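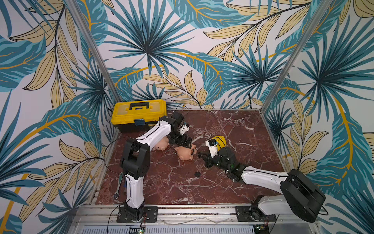 Zestik Two-Arm Bench Cell: Frequently Asked Questions

Last updated 22 August 2026

General

What is included in the base package?

The base package is the Stevora cell: 2 arms, 2 grippers, 2 wrist cameras, the aluminum extrusion enclosure, the front rail with mounting plates, the controller, and the power supply. One fixed overview camera is also supplied. A workstation is not included. See "What computer do I need?" under Software.

Is Stevora a separate company?

No. Zestik is the manufacturer. Stevora is the name of the cell. Carbone is the control and recording software that ships with it. Older invoices may list the cell as "Zestik bench kit"; the part numbers are unchanged.

Can I buy a single arm?

Single arms are sold as spares to existing cell owners. We do not sell them as a standalone product, and the controller will report a configuration fault if only one arm is present at startup. A one-arm mode can be enabled by support for use during repairs.

Who is the cell intended for?

Labs and small engineering teams that need to teleoperate two arms over a shared surface, record the results, and train or test policies on them. It is not rated for production lines.

Hardware

How are the arms mounted?

Each arm bolts to a black square plate, and the plate bolts to the front rail. Both arms face the back wall. The plates can be moved along the rail after loosening four bolts per plate. If you move a plate, run the two-arm calibration again before recording. Calibration files from the previous position will load without a warning in Carbone releases older than 2.11, so delete them.

Can I change the tabletop?

Yes. The top is a square slab held between the side extrusions, and any flat slab of the correct size and thickness will fit. Laminate, rubber, and stone-pattern tops are all in use by customers. Measure flatness after installation. Heavily veined or patterned tops are acceptable, but small dark parts can be hard to pick out against them in the wrist camera views.

Can I change the wall panels?

Yes. The cell has three walls, and each takes a flat panel that slides out once the top bracket is removed. Plain gray is standard. Many users rotate through printed wallpapers, including large leaf and floral patterns, to vary the background between recording sessions. Use a matte finish. Gloss paper produces reflections that affect the overview camera.

How large an object can the grippers handle?

The gripper opening is 80 mm. Objects wider than this can still be handled if they have a handle, rim, or edge: a toolbox with a carrying handle is a normal test item. Rounded hollow plastic items such as piggy banks are within range but tend to roll, and are usually easier with one arm holding and the other working.

What about flat objects?

Coins, caps, and washers lying flat on a hard top are the most common cause of failed grasps. The standard fingertips are too thick to get under them. Order the thin fingertip set, or slide the object to an edge with one arm and take it with the other.

Can the arms reach the whole surface?

Nearly. Either arm can reach past the center line, and both can reach the back wall when extended. The two front corners behind the mounting plates are not usable workspace. Objects stored there — a wrench, a screwdriver — are out of the way for most tasks but can still be struck by a link during homing. Clear the full top before you home the arms.

How should cables be routed?

Each arm cable should run along the upper link, leave a service loop at the elbow, and drop to the front rail. Do not tie the loop tight. A tight loop will pull on the elbow connector at full extension and show up as intermittent encoder dropouts. Wrist camera cables need their own slack. Check for snags at the gripper after any session that includes wrist rotation.

Software

What computer do I need?

Carbone runs on Linux. Three cameras at full rate need a dedicated USB controller for each camera pair; a single shared hub will drop frames. A GPU is required for policy playback but not for recording.

What does a recording contain?

Joint positions, commanded positions, gripper state, and all camera streams, with a shared clock. Files are written locally. Nothing is uploaded unless you turn on remote backup.

Is sample data available?

Yes. Registered owners can download the Grurkdale set, which contains 983 two-arm episodes on household objects. It is provided to check that your pipeline loads and plays files correctly. Performance of a policy trained on it will depend on how closely your top, walls, and camera positions match ours.

Safety and service

Does the cell have a guard?

The back and sides are closed. The front is open for access. The emergency stop must be mounted within reach of the operator, and hands must stay outside the enclosure whenever the arms are powered. A front light curtain is an option.

What maintenance is needed?

Check the plate bolts monthly. Vacuum the ventilation grille below the front rail when dust is visible in the slots. Replace fingertip pads when the surface is worn smooth.

How long is delivery?

Lead time is 11 weeks from deposit. Orders for the thin fingertip set ship separately, and the next batch is due in November.

Can I return a cell?

Unopened cells can be returned within 30 days, freight at the customer's expense. Once the arms have been calibrated, the warranty applies instead. Keep the original foam — we do not accept arms for repair in other packaging.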